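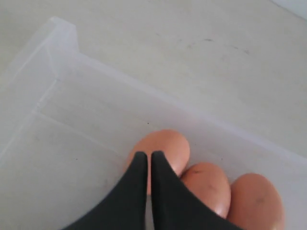 Brown eggs, three of them.

Forum: Employment and family law — Unpaid notice and holiday pay after resignation

tribunal_rookie
I resigned from Brorlow in April with 30 days' notice. They released me early, stopped pay on the last day worked and have refused the accrued holiday. By my figures the shortfall is £1,579. Payroll says my acceptance of early release was agreement to end the contract. Is that right?

Jundmont
Depends on the wording. If the contract has a pay in lieu clause and they used it, you are owed notice pay. If you asked to go early and they agreed, probably not. Holiday pay is separate and is due either way. 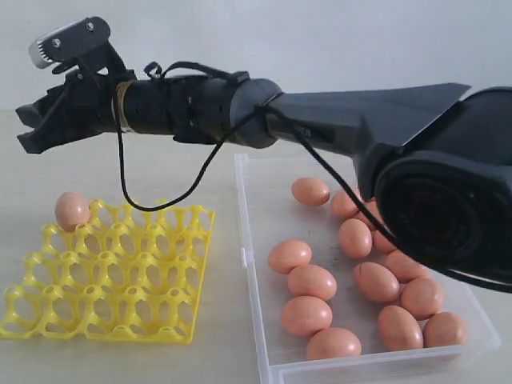 Reply 3: time limits

kxaba
Agree on holiday, less so on the rest. An employer cannot shorten notice by announcing it. Silence is weak evidence of consent. Start early conciliation now, as the limit for a wages claim is three months less a day. Post the release email with names removed.

Jundmont
He wrote "released", and payroll wrote "acceptance". Those are different facts. I would not plead consent either way until the email is up.
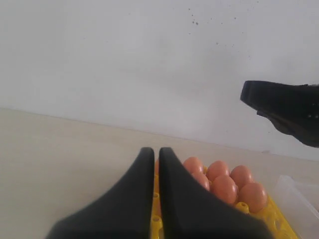

The email reads: "We are happy for you to finish on the 22nd, please return your pass." I did not ask to leave early and replied only "noted". On my schedule of loss I have notice and holiday as separate lines. I keep the papers sorted the same way, one slot per item like a yellow egg tray, and the holiday slot holds 126 pages of rota printouts. Is that too many?

kxaba
Yes. Send a one-page summary and keep the rotas for disclosure. "Noted" is acknowledgement, in my view.

Jundmont
A judge could read it as assent. I would still run both heads — holiday first, as it is the stronger.

tribunal_rookie
Conciliation form submitted. Kagiso Xaba at Itau has agreed to read the summary.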